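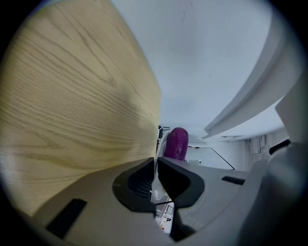 How many hand-held gripper demos before I train, and do failed ones count?

Posted by Elikem Ankrah
August 1, 2024

I'm collecting demonstrations with a hand-held gripper that has a wide-angle camera on it. The task is simple: pick up one small item and put it in a bin. I have 200 recordings so far, all made in my apartment by me. My training run looks fine on paper but the arm it runs on closes too early about half the time.

Two things I'd like to know. Should I record more before changing anything else? And what do I do with the takes where I missed the first grab and went back for it? I have been deleting those. The software is the Grerno recorder, default settings, if that matters.

3 replies

Chae-won Na
Closing too early is usually a timing problem, so check that first. The gripper width and the video are logged separately on most of these setups, and if the width runs ahead of the picture, the model learns to close before the fingers are around the item. Open a few takes, step through them slowly, and compare the width reading with what the fingers are doing. If they don't match, shift the width log until they do and train again on the same 200. Recording another 200 with the same error in them won't help.

On the missed grabs, keep the ones where you recovered and finished the task. Mark them so you can leave them out of a run if you need to. Delete the ones where you gave up or dropped the item and stopped recording. I threw all of mine away in June and had to redo them, because the arm had no idea what to do after a miss.

Also vary your starting point. If every take begins at the same height and angle - and most people do this without noticing - the model falls apart when the arm starts anywhere else. Same for rooms. Do a batch in the kitchen, a batch in the hallway, a batch with the lights off and the blinds open.

Dong-hyun Lim
more data. we had 2,482 before ours was any good

Ye-rin Cho
I'd go to 400 for a single pick and place, but only after doing what Chae-won said. One more thing to look at is how fast you move. People doing this by hand speed up as they get bored, and the last takes of a session can be twice as quick as the first. I stop after 2 short sessions a day for that reason. Clean the lens between sessions too.

Elikem Ankrah
The width log was ahead. I've shifted it and am retraining now. Will keep the recovered misses from here on.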